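Triltdale bench log: upright case task, demos by remote control
8/26/22, entry by Mamta Shakya

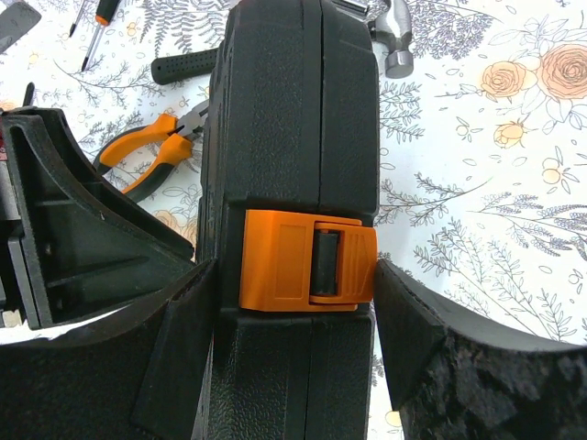

Filed under: Teleop / Grasping / Hand tools set

Task for the day is the black case with the orange latch. Operator drives the arm from the leader handles, closes the fingers on the case while it stands on end, lifts it, moves it to the left side of the table and sets it down still standing. The tools stay on the cloth behind it: hammer, pliers, screwdrivers. They are not part of this task but we want them in view.

Grip height matters more than I expected. We settled on the pads just below the latch. When Jarrah closed higher up, one finger rode onto the latch and the case twisted as it came off the table. Lower than that and it leans forward on the way up. The shell has a pebbled surface and the pads hold it fine as long as both faces land flat on the sides. If one side touches first, back off and come in again. Do not push through it. The policy will copy the push.

Approach: come in slow and square to the vertical seam. The seam is the easiest thing to line up on from the wrist view. Þórey was using the latch to line up and kept ending up off to one side. She changed over to the seam after lunch and her demos look a lot cleaner.

Cloth: we kept the flowered one. Sille wanted plain gray for the first batch and I see the point, but the last model was trained on plain gray only and fell apart at the Mukaddale site. Leave the flowers. Smooth it out between demos, it bunches up under the case when somebody sets down too hard.

Count is 148 demos kept. Threw out 2 where the case tipped on release and 4 where the operator stopped halfway to talk. If you need to talk, finish the demo or abort it with the pedal. A long pause in the middle is worse than no demo. Target for the whole tools set is still 3,000, so this is a small bite of it.

Problems:
Left leader handle has play in the wrist joint again, same as in April. Jarrah tightened it and it held for the rest of the session. Needs the proper part from Oddsson.
Gripper force was set from the last task and was too high. Turned it down before the first kept demo. Write the setting on the whiteboard when you change it.
Recorder dropped the wrist stream once. Restarted it, demo discarded, not in the numbers above.

Next: same case lying flat, then opening the latch. Ghizlane thinks the latch should be shown by hand guiding with the arm in free mode, and I agree, the leader handles don't give enough feel for it. She will try a few Monday morning before anyone else is on the arm. Please leave the case and tools where they are.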